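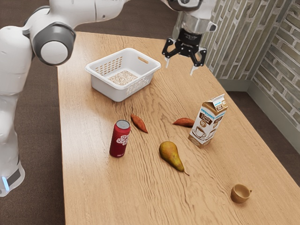
How many examples does a robot arm need before it can learn to pick something up?

It depends on the task and on how much the examples differ from one another, but a few hundred good ones will usually get a simple pick-and-place going.

Demonstration gathering

Demonstration gathering (you'll also see "demo collection," and my old lab just said "demos") is the job of recording a robot doing a task, over and over, so a learning system can copy it. I've been doing it on and off for years and I still have to explain it at family dinners, so I figured I'd write the entry I wish I could hand people!

How it works

Somebody, or some piece of software, drives the arm through the task. The computer saves what the cameras see and what the joints and gripper are doing at each moment. One run from start to finish is called an episode. Pile up enough episodes and you have a dataset, and the learning system trains on it by trying to predict the next movement from the current view.

In simulation, the whole thing happens inside a computer: table, groceries, arm, all of it. I love working this way. You can reset a table in a blink (no crawling under the bench after a runaway can), and you can leave a scripted planner going overnight. On a real robot, a person usually drives with a hand controller or a matching "leader" arm, and resets are done by hand, which gets old fast.

Choosing the objects

Groceries are popular because everybody's kitchen has them and they come in awkward shapes. A soda can is easy to grasp from the top and a carton has nice flat sides, but a pear narrows at the neck and a sweet potato tapers at both ends, so the grip really depends on where the fingers land. Having two of the same vegetable on the table is a classic move. If the instruction is "put the sweet potato in the basket," either one is fine, and the system has to commit to one of them instead of drifting to a spot in between. Early versions of our Wynne set had plenty of drifting, let me tell you.

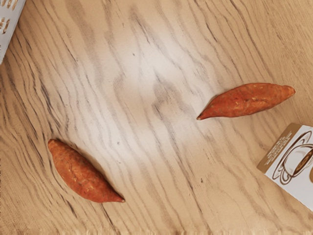

Two sweet potatoes seen from above in simulation, lying at different angles on the wood.

Angle matters as much as position. A two-finger gripper coming straight down generally wants to close across the narrow width of a long object, so the wrist has to turn to suit the way the thing is lying. If every example has the vegetable pointing the same way, the system never learns to turn the wrist at all. My friend Stela Jitaru found this out with a project called Skendinier: 500 episodes, lovely smooth motion, and every object lined up with the table edge. She ended up recording the set again with random rotations (and was a very good sport about it).

Other things people shuffle between episodes are the lighting, the table texture, the camera position and the clutter. Glare is a sneaky one. A shiny patch on a tabletop can wash out the color right where you need it, and you do want a bit of that in the data, since real kitchens have windows.

Camera views

Most setups I've used record at least 2 views. A wide one takes in the table and most of the arm, and a close one looks down at the objects. The wide view helps with reaching; the close view helps with the last little bit before the fingers shut. Sang-wook Shim, who taught me most of what I know, liked to play the close view back by itself and see if he could still tell what the task was. Great habit, I stole it.

Keeping and tossing episodes

Failed runs are a running argument. At Drakar we threw them out. At Zudell they kept them with a "failed" tag, plus any run where the arm missed and then tried again, on the theory that recoveries are worth learning from. I've come around to the Zudell way, at least for grasping. What I'd always toss are episodes with a long pause at the start, because the system will happily learn to sit there.

See also

Imitation learning
Teleoperation
Domain randomization
Grasp planning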